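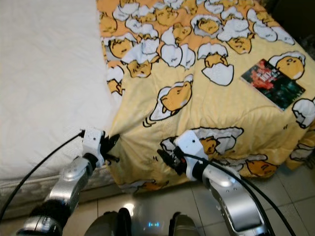

Egg yolks all over the comforter, and a book for later.

Our bedding month is off to such a cheerful start! The Allstead house group picked bed-making as the March theme, and I can't remember a topic that brought in this much mail (40 letters so far — keep them coming). My own best tip is to start at the head of the bed and work
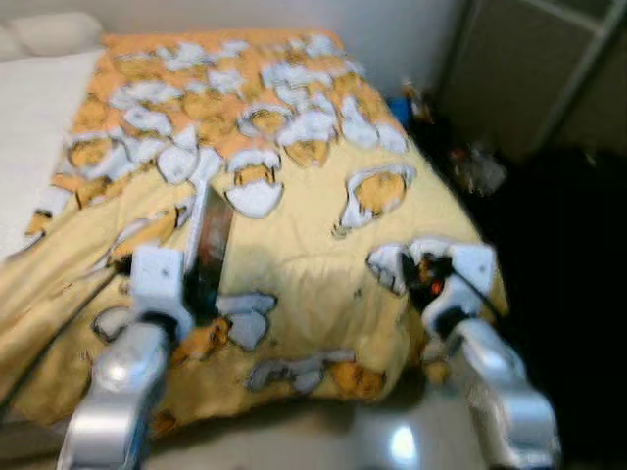 down toward the foot, smoothing as you go, and to leave the corners for last. It takes me 3 minutes now, and I love how the whole room perks up.

Small pillows deserve some fun too, so go ahead and mix plain colors with silly faces.
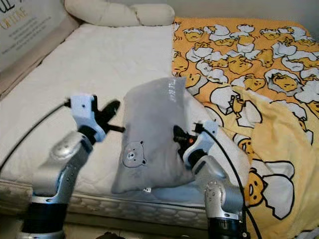
Gray plush pillow with a bear face.

Next up are mattress pads, quilted or plain, and how often to wash them. 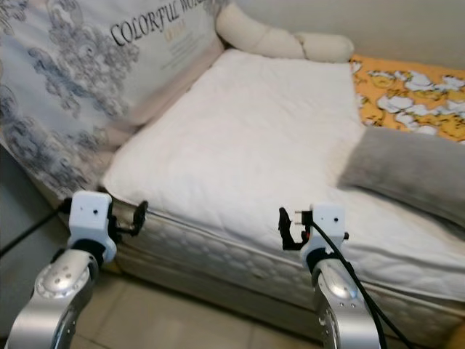

Maëlys Leclerc wrote in that every two weeks is plenty in winter, but come August she does hers weekly and dries it on the line.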